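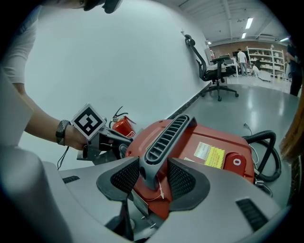

December, bench notes, floor care shelf

Good day on the canister vacuums! I finally got the whole afternoon for them, and I want to get this down while it's fresh, partly for me and partly for Vernon Gauthier, who takes over the shelf when I go back to the Hiebert order.

Started with the red one. I have a real soft spot for this machine. Glossy red body, dark gray carrying handle, black corrugated hose, a big round red button with a white O on it that you could find with your elbow. I like a control you don't have to study. It still has its yellow label, lots of tiny dark print, and the small white one tucked partly under it. Please leave both of them on, whoever cleans the case next! The last time somebody got ambitious with the label remover we spent half a morning trying to work out which bags to order.

Tag reads as job 484 in our book, in from the Sistport guesthouse. Their complaint, word for word from the phone slip: "gets tired in the stairwell." I love that. I know what they mean, too. It pulls fine for the first few minutes and then the note of the motor climbs and you're just pushing dust around.

Hose first, as always. Took it off, laid it out along the floor and dropped the big glass marble through. Went in, didn't come out. Tried from the other end and got the same thing, which put the clog close to the bend at the machine side. Worked it out with the long wooden dowel with the rag tied on (slowly, the ribs catch) and out came a plug of carpet fluff wrapped around a hairpin and most of a paper luggage tag. Marble ran clean after that. Very satisfying noise.

Put it back together and measured at the hose end with the old water gauge. 34 on our scale before, 538 on the job counter for hours, so it's had a busy life but nothing scary. After the hose was clear the gauge went well up past the pencil line we use for "send it home," and it stayed there for the full 13 minutes I let it run. No climbing note, no hot smell. I was grinning at it like a fool.

Then the filters. The one in front of the motor was gray all the way through, so I swapped it and didn't bother washing. The exhaust one only needed a tap over the bin. Bag chamber wiped out with a barely damp cloth, gasket wiped too, and I ran a finger all the way around the gasket looking for nicks. It's good. There was grit in the lid catch, which might be why it felt stiff to close. Old toothbrush, ten seconds, closes with a nice click now.

Handle: I picked the machine up and put it down a bunch of times on purpose, full weight, with a bit of a swing. That handle gets used more than any other part in a building with stairs. No creak, no play at the ends. The slots along the top were packed with lint, so the toothbrush got another outing. Do this on every one that comes through with a slotted handle, it takes no time and the thing looks years younger.

Hose storage, a small plea. When you park a canister, let the hose go in a big loose loop, over the top and down the side. Don't wind it tight around the body. Two of the Resetby machines came in with a flat spot right at the cuff, and a flat spot turns into a split. I've put a wide peg up on the wall for loose hoses, so there's no excuse now.

Tried a few floor heads on it while I had it going. The plain brush head is wonderful on the boards. The wide one with the little wheels is too grabby on our mat and I nearly lost a slipper. Brirham sent over that narrow crevice nozzle and it fits tightly with a quarter turn, lovely along the skirting. I vacuumed the whole back corner with it and then kept going under the bench, which hadn't had any attention in a good long while. Found my 10 mm socket!

For Vernon:
Red canister is done, just needs a fresh bag and the phone call.
Ask Sistport if they want a spare pre-motor filter. They should have one.
The two Resetby hoses are waiting on cuffs. Don't glue them, the glue goes brittle.
Marble lives in the blue mug. Please put it back in the blue mug.

Still want to try the water gauge against a machine we know is brand new, so that pencil line means something better than "felt right to me two winters ago." Will borrow one from the front if they'll let me.

Stopped at 5:40, swept up, cord coiled.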